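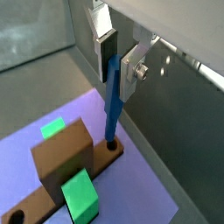
Ntombi Nel would have left the back four alone on Sunday and changed the midfield instead. She wrote in after the draw with Mondon to say the defenders are getting the blame for a problem that starts 30 yards in front of them, and several other season-ticket holders made the same point.

The coach, Engelbert Gasser, does not agree, or at least his team sheet does not. He made two changes at the back, moving Kastriot Krasniqi from left-back into the center and giving Yi-an Ji a first start of the season on the left. Mondon still scored from a cross on that side before halftime, with Krasniqi caught between two runners at the near post.

The equalizer came from a corner. Amândio Macedo's delivery was headed back across goal and Ji turned it in from close range. The attendance was 3,208, our best of the season at home.

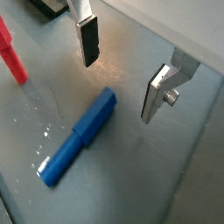
Blue piece and red piece on a light gray surface.

Gasser said afterward that Krasniqi will stay in the center for the trip to Bridarero. He wants a left-footed player on that side of the pair, and with Marquez still out with a calf strain there is no other one in the squad. Marquez is back running but has not trained with the group. The club expects him to miss nearly 4 more weeks.
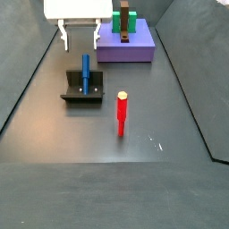

That leaves Ji at left-back for the cup tie against Trastetti as well, unless the club brings someone in on loan. Gasser would not say whether talks are under way. He did say he was happy with how Ji played going forward and that the two of them would work on his positioning this week.

The supporters' bus to Bridarero leaves from the north parking lot at 9 a.m. There are 46 seats, and tickets are on sale at the club shop until they run out. Members should bring their cards.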